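Subject: Re: Nindamon late slot, viewing figures
From: Hilkka Partanen
Date: 25th May

Thanks Erdal. I have the April sheet open and my totals differ from yours, so a few notes follow.

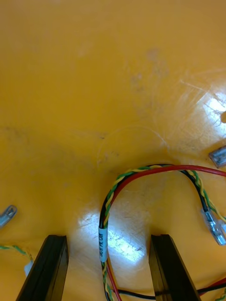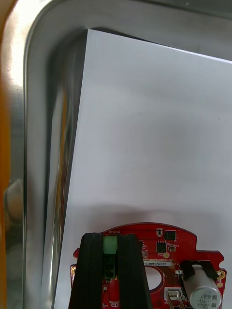
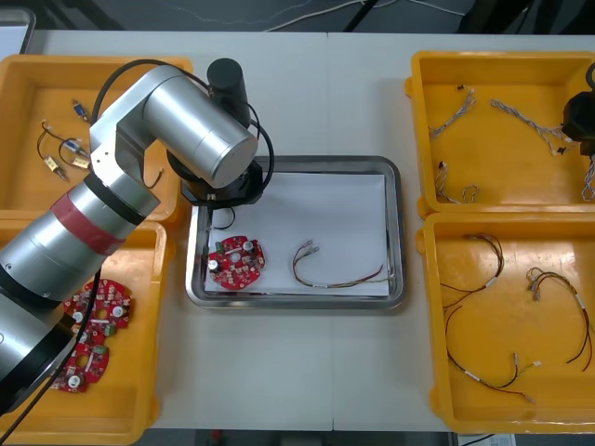 Worktop, tray and arm, in that order.

The 232 is live viewing only. Jerneo add catch-up after a week, and that takes the late slot to 483 thousand. The repeat on Dobre is counted separately and shouldn't be in either number.

I'd leave the advert rates alone until the autumn schedule is out. Arico have asked for the ten o'clock break again and will want the same price.

Erdal Sezer wrote:
> The late slot did 232 thousand in April against
> a target of 500. The repeat got 124. Even with
> the two added together we are well short. Do we
> move the quiz back to eight and put films in its
> place? I need to tell the schedulers something
> before the next round of bookings.

Please hold off on the schedulers until I've sent the corrected sheet.

Hilkka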